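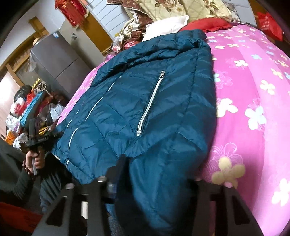 Category: Home Builds > Grippers & End Effectors
23 replies · 726 views

**wavent_garage**

OK so the hand-held pair is finally at the point where I can pick up clothes with it, and I have questions. Background for anyone who missed the November thread: two hand-held grippers, trigger operated, camera looking down at the fingers, and the plan is to record myself handling laundry until I have enough to train the little arm that's bolted to my workbench. The arm is fine. The arm has been fine for months. It's the hand-held part that keeps eating my evenings.

Right now I'm working on jackets. T-shirts went better than I expected, towels were easy, and then I put my quilted down jacket on the bed and everything fell apart. The fingers close, they get a nice fat pinch of puff, I lift, and the shell slides right out. If I squeeze harder the fingers bow a little where the cutouts are and the tips splay, so I get even less grip. And I haven't even gotten to the zipper yet! The pocket zipper has this small metal pull and getting hold of it is like picking up a grain of rice with salad tongs.

So, two questions. Do I redo the fingers without the cutouts? And has anyone found a fingertip surface that holds on to slick fabric and will also let go of it? I tried silicone tape on Tuesday and it grabbed great, but then the jacket wouldn't drop when I opened up, so I peeled it off again.

**lokotwood**

Keep the cutouts. A bit of give is what lets a finger settle onto an uneven thing. I'd thicken the last part near the tip and leave the rest alone. If the whole finger is stiff you'll pinch the baffle at one point and it'll squirt out the same as it does now.

For the surface, try the rubbery drawer liner with the bumps on it. Cut it small, glue it down with contact cement, replace it when it gets linty (it will get linty).

**Akash Awasthi**

I'm going to disagree with lokotwood a little. Compliance is great when you're holding a mug. With a down jacket the object is already as soft as it gets, so you have plenty of give without adding more. I filled in the cutouts on mine and my drop rate on fleece and nylon went way down. Mine are heavier now and I do feel it in the wrist after an hour, I'll admit that.

Also, pick a seam! Don't go for the middle of a puffy section, go for the stitching between them. There's almost no fill there and the fabric is doubled.

**wavent_garage**

The seam thing is so obvious and I hadn't done it once. Just tried a handful of grabs and yes, way better, even with bare tips. The piping down the front is a good handle too.

**lokotwood**

@Akash, what are you measuring on though? Fleece is grippy to begin with. I'd like to see the same test on a shiny shell before I told somebody to reprint a set of fingers.

**Akash Awasthi**

Fair, it was mostly fleece. The nylon was one windbreaker. I'll run it again this week on something worse and post numbers.

**csotomayor**

Can I ask about the bed? I see the flowery pink bedspread and I worry. When I was recording for my Lacson project I started out on my bed too, and the mattress let me get away with murder. You can shove the fingers down into it and scoop under the hem, and on a table you just hit the table. I had 464 clips that way and my arm would drive its fingertips straight into the bench every time. Ended up throwing nearly all of them out.

**wavent_garage**

Ouch. 464!! I'm at less than that but it's going up every night.

The bed is the biggest flat space I have, that's the whole story. My bench is maybe big enough for a T-shirt if I move the arm. And the busy print has been wonderful for tracking. On the plain gray blanket I had before, the pose estimate would wander off whenever I got close to the cloth, and with the flowers it hardly drifts.

**csotomayor**

Then throw the bedspread over a door on sawhorses! You keep your print and you get a hard surface under it. Consuelo from the Usero workshop, by the way, hi, we met in the wiring thread.

**lokotwood**

I'd do both. Half soft, half hard. If it only ever sees a table it'll be lost the first time somebody leaves a coat on the couch.

**Akash Awasthi**

Mixed is fine once it works on one of them. I would not start mixed. Get the bench solid, then go back to the bed.

**wavent_garage**

How many did you all need before it did anything sensible? I had 2,000 in my head as a goal and I can't remember where I got it.

**csotomayor**

You got it from everybody, everybody says 2,000. For one jacket and one task (lift by the shoulders, lay flat) mine was decent well before that. Zippers are a different animal. I'd leave the zipper out until the lifting is boring.

**lokotwood**

For the zipper, tie a loop of cord to the pull. Is it cheating? Sure. But the fingers can catch a loop.

**Akash Awasthi**

It's cheating and I wouldn't do it. The arm learns the cord and you'll be tying cord on every coat you own.

**lokotwood**

I already do. My gloves thank me every winter.

**wavent_garage**

Ha. OK, plan for the weekend: thicker tips, cutouts stay for now (sorry Akash, I've got enough filament for one set and I'm being a coward), drawer liner on one gripper and bare on the other so I can compare. I'll look for a door. Zipper goes on the back burner, with or without cord.

**csotomayor**

Check the door has no panels. I used a panel door first and the fingers found every groove in it.

Share (4) · Follow this topic · Page 1 of 2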